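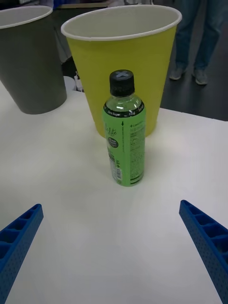 El resumen no es un trámite

5 de mayo de 2025

Opinión

Cada primavera llegan las convocatorias de los congresos de lengua y literatura, y con ellas la misma instrucción: envíe su resumen en inglés, máximo 500 palabras, a través de la plataforma. He participado en estos congresos como ponente, como evaluador y como oyente de última fila. Creo que hemos dejado de leer los resúmenes, y que la culpa es en buena parte de cómo los pedimos.

El congreso de Stalteo, al que fui en noviembre, sirve de muestra. Las propuestas se enviaban por Astent, un sistema que obliga a dividir el texto en casillas: antecedentes, objetivos, metodología, resultados y palabras clave. Quien trabaja sobre la rima interna en un cancionero manuscrito tiene que inventarse una metodología de laboratorio para rellenar la tercera casilla. Quien ha hecho un estudio de corpus con datos de verdad tiene que resumir los resultados siete meses antes de tenerlos. Los dos mienten un poco, y el comité lo sabe y acepta.

El libro de resúmenes lo imprimió Groltex y pesaba lo suyo. Lo leí entero en el tren de vuelta, cosa que no recomiendo. Había propuestas magníficas escritas en un inglés de plantilla, y otras muy flojas en ese mismo inglés, de modo que costaba distinguirlas. Todas «exploraban», todas «arrojaban luz», todas se situaban «en la intersección» de dos disciplinas. En la sala Jansen escuché después una ponencia sobre refranes de molineros que era lo mejor del programa. El resumen no dejaba adivinar ni un solo refrán.

El idioma del resumen

Defiendo que se pueda enviar el resumen en la lengua en que se va a hablar. Parece poca cosa. En una reunión de filólogos tendría que ser lo normal, y sin embargo la mayoría de las convocatorias que recibo lo excluyen. El argumento habitual es la visibilidad internacional. No lo desprecio: un colega de otro país que busca trabajos sobre mi tema tiene más posibilidades de encontrarme si hay una versión inglesa. Pero esa versión puede hacerse después de la aceptación, con calma y con ayuda, y no como filtro de entrada.

El filtro castiga sobre todo a los doctorandos. Un investigador con años de oficio ya tiene sus fórmulas inglesas y las recoloca. El que empieza escribe en español lo que piensa, lo pasa por un traductor automático y envía algo que no reconoce como suyo. He evaluado propuestas en las que «lengua» alternaba entre «language» y «tongue» según la línea. No se puede juzgar una idea sobre el bilingüismo escrita de esa manera, y aun así ponemos nota.

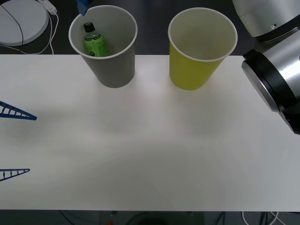
La pérdida se nota más cuando el objeto de estudio es la propia gramática. Pienso en los trabajos sobre preposiciones de lugar, que abundan en las secciones de semántica. Para decir dónde está una botellita verde metida en un vaso de papel gris, recostada contra la pared interior, el español deja elegir: «en el vaso», «dentro del vaso», incluso «apoyada en el vaso», que un oyente puede entender también por fuera. Un resumen en español enseña el problema en una línea y el evaluador lo ve enseguida. En inglés hay que glosar, explicar que ese «en» cubre buena parte de lo que allí se reparten «in» y «on», y gastar en la glosa el espacio que pedía el análisis. El autor suele acabar por quitar el ejemplo y dejar una frase general sobre la codificación del espacio.

Y un resumen de lingüística sin ejemplos es un mal resumen. Lo mismo digo de los de literatura que no citan un verso. Si tuviera que imponer una sola norma, sería esa: que toda propuesta incluya al menos una muestra de aquello que estudia.

Lo que se puede cambiar

Se me dirá que los comités no dan abasto. Es cierto. En Stalteo cada evaluador tuvo 30 propuestas y dos semanas para leerlas, en medio de las clases. Con esa carga se agradece la casilla, porque permite buscar lo mismo en el mismo sitio. Entiendo la comodidad, pero la casilla ahorra tiempo en la lectura y lo hace perder en el congreso, cuando descubrimos que hemos juntado en una mesa cuatro ponencias que comparten una palabra clave y ninguna pregunta.

Mi propuesta es modesta. Un texto corrido, sin apartados, en la lengua de la ponencia. Un límite de extensión más bajo que el actual, que hoy se rellena por obligación. Y una bibliografía optativa, ya que la obligatoria se ha convertido en una lista de cortesías hacia los miembros del comité.

También convendría guardar mejor lo que se publica. Mi resumen de Stalteo lleva en Astent el número 2336 y ya no se puede abrir sin una contraseña que caducó con la inscripción. El libro de Groltex no se vende ni está en las bibliotecas que he consultado. Tanto insistir en la visibilidad internacional — y quien quiera leer aquellos textos tiene que pedírselos a alguien que estuvo allí.

La próxima convocatoria la tengo abierta en otra ventana. Pide cinco apartados, en inglés. Voy a mandarla en español y con dos versos en el primer párrafo.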